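**Drurcombe lab passes 3,500 simulated grasps in sponge-handling project**

The robotics group at Drurcombe has now recorded 3586 simulated grasps for a learning system meant to teach a robot arm how to handle soft objects. The group passed the number on Tuesday afternoon, and plans to keep recording through the end of May.

The project, called Fundley, is run by Smaranda Mihăilă. It pairs a simulated arm with a small set of soft blocks that differ in size, stiffness and surface texture. An operator steers the arm with a hand controller, closes the gripper on a block, lifts it and holds it in the air for 3 seconds. Each attempt is saved as one example, along with the joint positions and the opening of the gripper at every step.

Failed attempts are kept too. Of the total so far, 1961 were marked as clean lifts. The rest include drops, slips and grasps where the block was squeezed past the limit the group set for it.

"We were throwing the drops away at first," Mihăilă said. "Then the model got very confident about grasps that had no chance of working, so we went back and started saving everything."

Most of the recording is done in simulation, where a block can be put back in its starting place with one key press. An operator gets through about 40 attempts in an hour that way. The same work on the lab's real arm is much slower -- a block that rolls off the bench has to be picked up by hand, and the gripper pads need wiping down between sets.

The simulated blocks were prepared by Cunico, a small software firm that worked with the lab on how foam bends under pressure. Bianchini, which makes packing equipment, is paying for part of the computer time and wants to try the finished system on a line that sorts cleaning supplies.

There are 15 operators on the schedule, most of them students working two-hour shifts. New operators spend their first shift on practice grasps that are not added to the set. Mihăilă said the group wants a wide mix of people on the controller, as each one approaches a block a little differently and the model should see all of those habits.

The next round will add blocks that start out tilted or leaning on one another. Training on the current set begins once the labels have been checked a second time, and the first tests on the real arm are planned for after that.

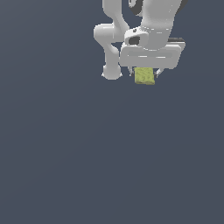
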